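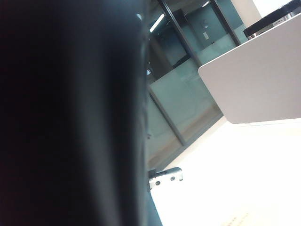 Gernport, August

Stellberg ran its packing cell for visitors at an ordinary white desk. Valdemar Þorgeirsson handled the controls. The arm is quick to set up and slow on small parts.
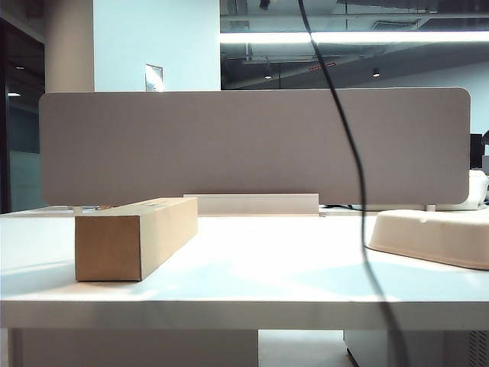 The desk, with carton, divider and pulp tray.

Fingers are dark and thick, and from the wrist camera they hide a lot. I would want a slimmer pair at 600 mm reach.
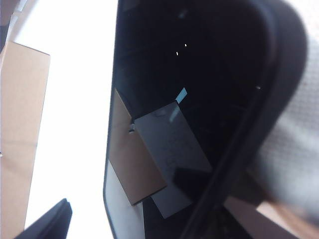 Wrist view: cardboard and a gray card in the black container.

Cables remain the hard case. Stellberg quotes 95 percent on rigid items and gives no figure for cords.

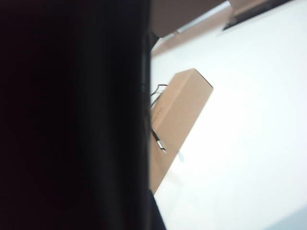
Black cable with metal tip, on a carton.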